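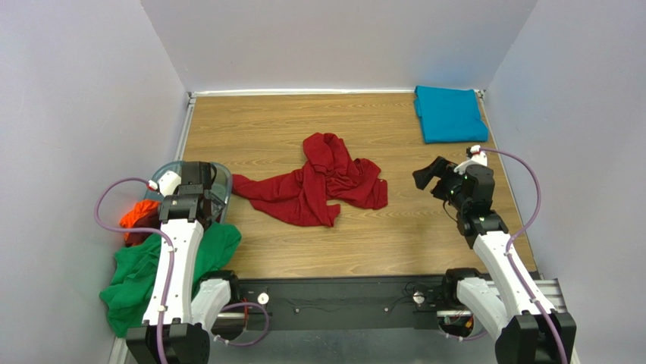
I should say up front that I came to this study through my own laundry pile. I'd always figured people kept old T-shirts until they wore out, and then I started asking, and boy, was I wrong!

## 3. What people told us

Torunn Moen and I talked to households in Ristham through November, mostly in kitchens (and mostly over too much coffee). We mailed 1000 surveys and got 600 back, which thrilled me. The question that got people going was the simplest one: when did you last wear the shirt at the bottom of your drawer? Plenty of folks couldn't say. One man had kept a shirt for years on account of a summer job, and he got a little misty telling me about it.

Color came up more than I expected. People hung on to bright shirts longer than gray ones, even when they wore the gray ones more. Midtbø found the same thing in the Nunden interviews, so I don't think it's just Ristham.
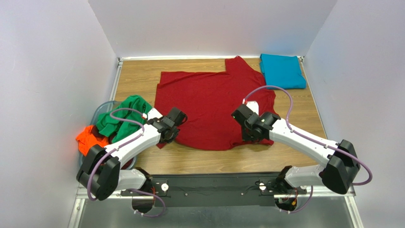

**Figure 2.** A red T-shirt spread out on a table, with a folded turquoise-blue garment in the corner.

### 3.1 Shirts that leave the house

Giving away was messier. We followed seven households more closely, and their donation bags sat by the door for weeks, with shirts sneaking back out the whole time. I now count a shirt as gone only once the bag is.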